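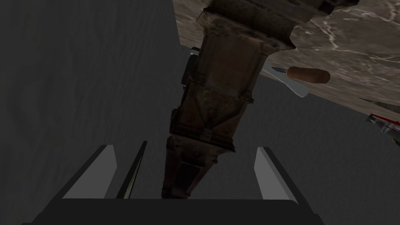
Too strong by half, according to Noreen, who read the last entry and wants the cement out of the mix altogether. Her note says that any gauging with cement, however small, will defeat the purpose on soft stone, and that if I want a faster set I should buy a hydraulic lime and stop fiddling. Jamshid Kiani has written to the same effect, at greater length, with a sieve analysis attached. I concede the point. The gauged batch from before Christmas has been chopped out and bagged.

8 Jan 2023. Gukbridge. Clear, hot by mid-morning, wind from the north until after lunch. Started early on the east wall to stay ahead of the sun.

Raked out the lower courses first. The previous repair was hard grey cement laid over the old lime, and it has done what cement does on this stone: the joints stand proud and the faces on either side have gone back. Depth of loss is greatest just above the old garden bed, where salts have collected. Used the plugging chisel and the small hammer. Tried the oscillating saw on one perpend, didn't like the control near the arris, put it away.

Average joint is 8 mm. Raked to twice the width, a little more where the old bedding was friable. Brushed out, then flushed from the top down with the pump sprayer. The wall took the first pass instantly and most of the second. Left it until the surface shine had gone, sprayed again, waited again. Suction is still high on the end stones. They may want wet hessian in place beforehand tomorrow.

Mix: Drelance putty and the sharp washed sand from Butt, one to three by volume, measured in the bucket with the sawn-off rim. No added water. The putty felt too stiff at first, as it always does, and loosened after a good ramming with the pick handle. Colour when fresh is a cold yellow. The sample biscuits dried a shade lighter than the original mortar, which is acceptable, but I would like it a touch browner. Butt has a second sand from the lower pit. Ask for a bag before the April order.

Packed with the 6 mm key in two lifts, the first pressed hard to the back and left to firm up. Finished flush, slightly recessed at the worn arrises so the joint doesn't feather out over the stone. Beat it back with the churn brush in the late afternoon once a thumbnail left a mark but a thumb did not. The first section was ready well before I expected. The shaded return was still too green at dinner and I went out again with a torch.

Hessian hung off the scaffold rail, clear of the face, and misted at the usual intervals. The tank shows 409 litres used since the meter was last zeroed, nearly all of it on the wall. The big tank holds 4000 and is in no danger, though the tap washer needs replacing.

Errors today: missed a void behind the second quoin and only found it by sound after pointing. Opened it again, packed it with stone slips and mortar, repointed. Also left the lid off the putty through lunch. Skimmed the crust and threw it in the garden.

The Wondix moisture meter reads high on everything below knee height, including stone that is dry to the hand. Salts will do that to a resistance meter. I have stopped recording the numbers from the lower courses. Jamshid says to drill and weigh the dust, and has offered the loan of his balance.

Tomorrow: re-wet at first light, north return, lower the hessian. Keep the mix in the shade. Allow 3 days of damp curing at the very least, longer if the wind holds. Reply to Noreen about the parapet, where I still think hydraulic lime is justified. Buy a tap washer.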